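Ticket 1772: Rear door camera, no clip for the overnight alarm
Site: Dellar storage yard, unit office
Opened by: Hala Dabbas
Assigned to: Nuno Matos
Priority: High
Status: Closed
3 comments

2021-06-13, 7:12 a.m., Hala Dabbas
We had a break-in overnight. The Pindesia panel logged the rear door contact at 3:48 a.m. and the siren went off. Police came and took a report. They want the video and I can't give it to them. The recorder shows the rear door camera as online, and I can see live picture, but when I go to 3:48 there is no clip. The front gate camera has one at 3:51 with two people walking out toward the road. Padlock on the rear door was cut. We are missing a generator and two toolboxes so far.

7:40 a.m., Nuno Matos
Please don't restart the recorder and don't change the clock. Leave it powered on. What does the recorder show as the time right now, and what does your phone show?

7:46 a.m., Hala Dabbas
Recorder says 7:46. Phone says 7:46.

8:05 a.m., Nuno Matos
Clock is fine then. Connected remotely. Event list for channel 4 (rear door) stops on June 9. Nothing after that. Channels 1 to 3 are current. Disk is healthy, 40 percent free, so it is not overwriting early. Channel 4 is set to record on motion only. The others are set to continuous plus motion.

8:20 a.m., Nuno Matos
Found the motion zone for channel 4. It covers a strip along the top of the view and misses the door. Config history has a save on June 9 from the local admin account. Who was on site that day?

8:31 a.m., Hala Dabbas
Réjean Fraser was in to move the camera bracket. He said birds were setting it off. I'll ask him.
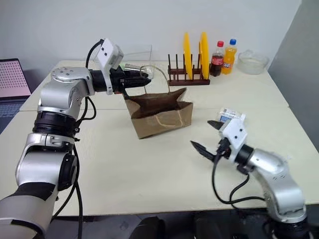
Two robot arms over a white tabletop.

9:02 a.m., Hala Dabbas
Réjean says he redrew the zone after moving the bracket and thought it had saved over the door. He did not walk-test it.

9:15 a.m., Nuno Matos
That matches the log. Checking whether the camera kept anything on its own card. The Cellusden models on your site have a card slot, and the install sheet says one was fitted.

9:50 a.m., Nuno Matos
Card is there and readable. It was set to continuous by the installer and never changed. There are 199 files on it, and 121 of them are from after June 9. The one starting at 3:45 a.m. covers the alarm. Copying it now, along with the files on either side. Please don't pull the card.

10:34 a.m., Nuno Matos
Copy finished. Played all three files start to finish. Three people come up to the door at 3:46. One has bolt cutters. Faces are covered on two of them. The third looks up at the camera for a few seconds before going in. Only two show on your front gate clip, so tell the officer the third may have left another way.

Uploaded to the case folder with the player and a note of the file hashes. Samah Lamrani has the link and will send it to the officer directly.

11:10 a.m., Samah Lamrani
Sent. Officer confirmed the download opens.

11:45 a.m., Nuno Matos
Changes made on the recorder:
- Channel 4 set to continuous plus motion, same as the others
- Motion zone redrawn over the door and the first part of the walkway
- Local admin password changed, new one given to Hala by phone
- Alert turned on for any channel with no event in 24 hours

Hala did the walk test at 11:38. Clip was made and played back.

Still open on the customer side: new padlock and a hasp cover for the rear door. Mthembu is quoting on that, not us.

12:02 p.m., Hala Dabbas
Confirmed, I can see the test clip. OK to close.

Closed by Nuno Matos
Resolution code: configuration, motion zone
2 people found this helpful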